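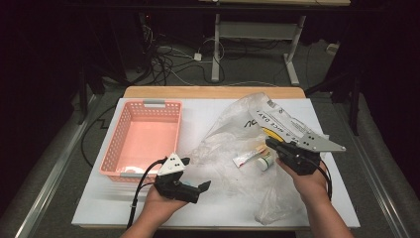 Buying into a robotics start-up: reader questions

Negin Hassanpour answers the questions that come in to Holstead, our newsletter for small investors. General information only. It isn't advice about your own money.

A company I like says it is "pre-production". What does that mean?

Whatever the company wants it to mean. I've seen the phrase used for a finished machine waiting on a factory slot, and for a drawing with a nice render. Ask how many units exist today, who built them, and whether the person answering has watched one run for a full shift. If you get a link to a video, ask again.

Gemedano says it has 500 pre-orders. Isn't that proof of demand?

Read the terms. Gemedano's pre-order form takes no deposit and can be cancelled by email, so I'd call it a mailing list. A signed purchase order with money down is worth a lot more, even if there are only 2 of them. I asked the company how many of the 500 had paid anything and was told the figure was "commercially sensitive".

Can I sell my shares if I change my mind?

Usually not for a long time, and possibly never. Shares bought through a crowdfunding portal are rarely listed anywhere. Some portals run a noticeboard where holders can look for a buyer. Look at how often anything on it changes hands before you let it comfort you.

The pitch deck says the valuation is "conservative". Compared with what?

Good question, and one to send to the founders in writing. Most decks I'm sent compare a hardware company with software companies, which don't have to buy motors, hold spare parts or send a technician out to a parking lot at 6 a.m. Software margins should not appear in a hardware forecast without a long explanation.

What should I look for in the budget?

Warranty and service. Sastska's last offering document ran to 60 pages and gave field repairs one line. Machines that work outdoors or around the public get knocked about, and somebody pays for that. If the forecast has hundreds of machines in the field and the same small support team in year three as in year one, the forecast is wrong.

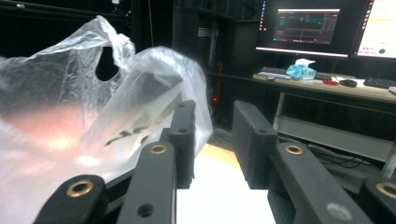
Gripper linkage with brass bushings.

Does a big-name lead investor make it safer?

Safer for the lead investor, perhaps. They often hold preferred shares and get paid out first if the company is sold cheaply. You will probably be offered common shares, further back in the line. Ask for the share classes and the order of payment, and don't accept a summary.

What about government grants? Ghorbani mentions three.

Check whether the money has been received, approved or only applied for. Ghorbani's page lists all three under "funding secured", and when I wrote in July the footnote said two were still under review. It may all come through. I wouldn't count it until it does.

How long does it take to get from prototype to sales?

Longer than the deck says. One founder told me his 19 months had been "aggressive but achievable". He has since stopped giving dates. Certification, suppliers and winter all take their share.

Do you own any of the companies you mention?

No, and nobody pays us to mention them. Companies can ask for a factual correction, and some have.

Can you look over a deck for me?

I don't review individual offers. Send a question that other readers might have and I may add it to this page.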